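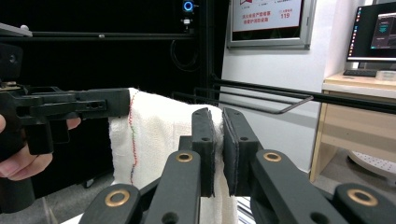

October 2025
Scrum sled, front pad load cells, second round

Sled back from Hernerlow with the left pad reading low again. Same fault as in July, same channel. Swapped the cables between left and center pads and the low reading moved with the cable, so the cell is fine. Replaced the cable and re-zeroed all channels with the sled unloaded.

Static check with the 140 kg stack on each pad in turn. Left and center agree. Right drifts upward if the stack is left on for more than a few minutes. Did not chase it. The pads are loaded for seconds at a time in use and the drift is small against the engagement peak.

Hernerlow pack data from the last session at the Khamphan ground: 33 engagements logged, all with the old cable. Left pad values are not usable. Center and right are, but do not quote a total force from this set. I have marked the file in Flornel as partial. The earlier session, 88 engagements, predates the fault and stands as recorded.

Sample rate stays as it was. Someone had set the filter in the Skekon logger to a lower cutoff, which flattened the peak at the hit and left the sustained push looking normal. Set it back. Please write it in this book if you change it.
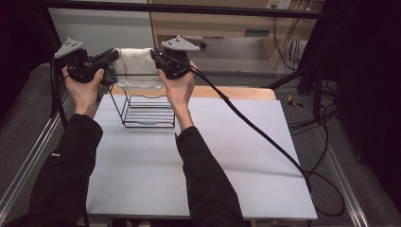

Grip strength is being added to the testing for the front row and both locks, before and after a scrum block, with a short turnaround between the two. Our numbers from the first trial scatter too much, and I think hand position is the main cause. Some players held the dynamometer with the fingertips only. The hold should be like the left hand in the photo, fingers wrapped around the handle. Bare hands too – no tape across the palm, no mitts. Three attempts per hand, alternate sides, keep the best and write down all of them.

Total entries in the season file now 381 after removing duplicates. Export to the coaches still has the columns for tighthead and loosehead swapped. Fix before the next upload.

To do: spare cable for the center pad, new foam on the right pad, longer soak test on the right cell.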